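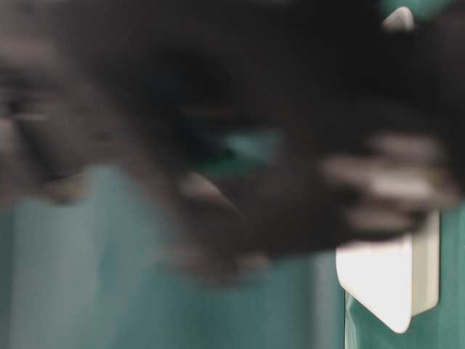

A blur of motion and a bit of white.

Okay, big one for anyone who follows app rules and borders. Treldale and Harkine have finally agreed to let each other's messaging apps back into their stores, and I am so excited I've read the whole text twice!

Quick background. The two governments stopped approving each other's apps in March, after the fishing dispute off Poltania. Existing users could keep what they had, but no updates and no new sign-ups. If you got a new phone, tough luck.

The deal covers 8 apps to start. Chat, maps, a couple of payment tools, and (yes!!) the ferry booking app that half my family depends on.

The part I love is the data section. Each company has to store messages in the country where the user lives, and an outside auditor gets to check. Constanza Ledesma pushed for that wording for months and it's right there in article three — almost word for word from her first draft.

Gervasio Alarcón, who led the Harkine side, called it "a small door, but an open one." I'll take a small door.

Not everyone is happy. Rodrigo Iglesias says the audits are too rare and that the defense ministry can still pull any app with no hearing. He's right about the second bit, it's in the annex, go read it. I'd love to see that fixed before the vote.

Also worth knowing: small developers with fewer than 2,000 users skip the audit completely. Aldana Retamal runs a recipe app out of Saavedra with 1,000 people on it, and she can start shipping updates again as soon as this passes. So happy for her.

Both parliaments still have to sign off. Harkine votes first, and Treldale gets three weeks after that.

I'm going through the annex tonight with a large pot of coffee — if you spot anything odd in the payments section, reply and I'll add it to this thread. Someone already asked about game apps. They're not in this round, sorry!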